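Recording demonstrations for PC repair tasks: how we do it at Bellotero

This page explains how to collect examples of computer assembly work for a policy that learns by imitation. I assume your arm is already calibrated and you can drive it by teleoperation. We use our own recorder, Lekow, but the steps are the same with other tools.

Our tasks are all inside a desktop computer case: processor, socket and memory. Record the wrist view and the fixed view together, every time.

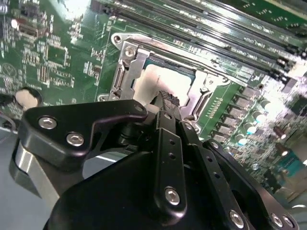
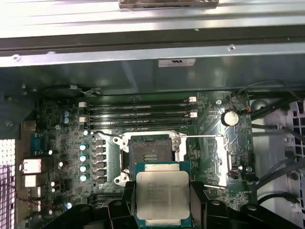
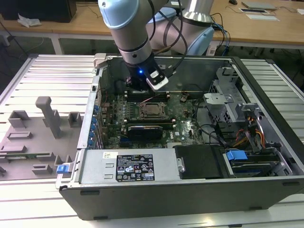 Suha Sayegh wrote to us after the first version of this page that the wrist view alone was not enough for her memory tasks, and that her policy improved only when she added a second view from the side. She also asked us to say more clearly what to do with failed attempts, so step 5 is now longer.

Step 1. Write the task as one sentence. "Place the processor in the open socket" is good. "Fix the computer" is too big. If the sentence has the word "and", divide it into 2 tasks.

Step 2. Check both views before you start. In the wrist view you must see the fingertips and the part of the board where you will work. In the fixed view you must see the whole open case. Shiny metal is a problem - the top of a processor can become almost white under a strong lamp. Move the lamp, then look again.

Step 3. Change the start position. Move the case a little between episodes and turn it a few degrees. Start the arm from different heights. If every episode begins from the same place, the policy learns the place and does not look at the socket.

Step 4. Drive slowly near contact. Far from the board you can move at normal speed. In the last part, make small corrections and do not stop for a long time. Long pauses teach the policy to wait. Never push a processor down to find its position, the pins in the socket bend very easily.

Step 5. Label the episode immediately. We use three labels: success, recovered, failed. "Recovered" means the operator made a mistake and corrected it in the same episode. Keep these, they are very useful. Failed episodes go in a separate folder, not in the trash. We do not train on them, but we use them later to test the success detector.

Step 6. Train early. Our first set for the processor task had 83 episodes, and it was enough to find that one operator always came from the left. After we corrected this we continued to 367. You do not need to wait for 1000 episodes before the first training.

Before you close the session, play back a few episodes at double speed, with both views side by side. If one view is late compared to the other, fix the clock first and record these episodes again.

Last changed: 11 June 2026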